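Nurkthorpe Neighbors, March 2022
Money Page

Does the Vikus Card Really Save You Anything?
By Heather Munro

By now most of you have had the flyer. Kanitz is pushing its new Vikus loyalty card, and the flyer promises "up to 25 percent off your weekly shop." I have been reading flyers for a long time, and when I see the words "up to" I put my glasses on.

I signed up in February so you wouldn't have to. The form asks for your name, address, phone number, birthday and how many people live in your house. The birthday is said to be for a free treat. The number of people in the house is not explained at all. I left it blank and the form would not go through.

You earn one point for every dollar. A reward takes 400 points, and the reward is two dollars off. Work that out and it comes to half a percent. I called the help line to ask where the 25 percent came in, and a polite young man told me it applies to "selected partner items in selected weeks." He could not tell me which items or which weeks. He suggested the app.
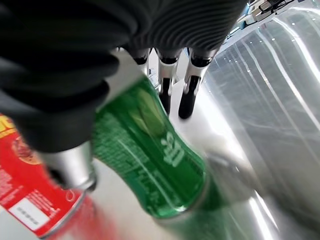
Green can or red can? Drinks are a favorite for member pricing.

The app is where I started to lose patience. Every member price has to be "activated" by tapping on it before you get to the register. If you forget, you pay the full price, card or no card. Hye-jin Han on Koo Street did her whole shop with the card in her hand and saved nothing, and when she asked at the service desk they told her she should have activated at home. What is the card for, then?

I also have my doubts about the member prices themselves. I keep my receipts (laugh if you like) and I went back through them. The coffee I buy now has a "regular" price that I have never once been charged. The member price is what I used to pay without any card. Maybe the cost of coffee went up at the same moment. I would find that easier to believe if the dish soap and the rice had not done the same thing. 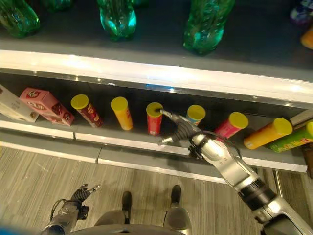
Snack shelf, with a red canister and its yellow lid. Is the deal still a deal if you didn't come in for chips?

Not everyone agrees with me. Stavros Kalogeropoulos has had his card since the first week and says I am being a grouch. He shops for a big family, he taps everything in the app while he eats breakfast, and he has already collected several rewards. Fair enough. But when I asked if he was spending less than he did before, he said he had never checked. I would like to see his receipts. He has not offered them.

There is also a "Gold" level at 1000 points. Gold members get early word of sales and a bonus for shopping every week. Miss a week and the bonus starts over. Gerasimos Karras told me he drove out in the rain for a carton of eggs to keep his going, and came home with two bags of other things. I think that was the idea.

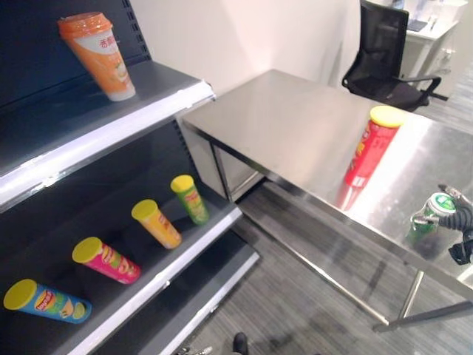 If you want to know whether a discount is worth having, look at the unit price. It's the small number that tells you the cost per ounce or per pound, and it is the one number the flyer leaves out. Sizes change and so do packages. A row of chip canisters on their sides, yellow lids all pointing the same way, tells you nothing about how much is inside any of them. Read the strip along the front of the shelf if the unit price is printed there, and if it isn't, divide it yourself on your phone. Do the same sum for the store brand before you decide that the member price is the cheap one.

Read the privacy page too, or as much as you can stand. Mine said that my shopping history may be shared with "trusted partners." I wrote to ask who they are. Grigoris Chrysikopoulos wrote the same letter a week before I did – neither of us has had an answer.

Canceling is possible, but there is no button for it in the app. You have to send a written request with your card number, and any points left over are gone.

I am keeping my card until the end of the season so I can compare a full set of receipts. If you have yours from before the card came in, I would be glad of copies. Cross out anything private and leave them in my mailbox, or bring them to the next coffee morning.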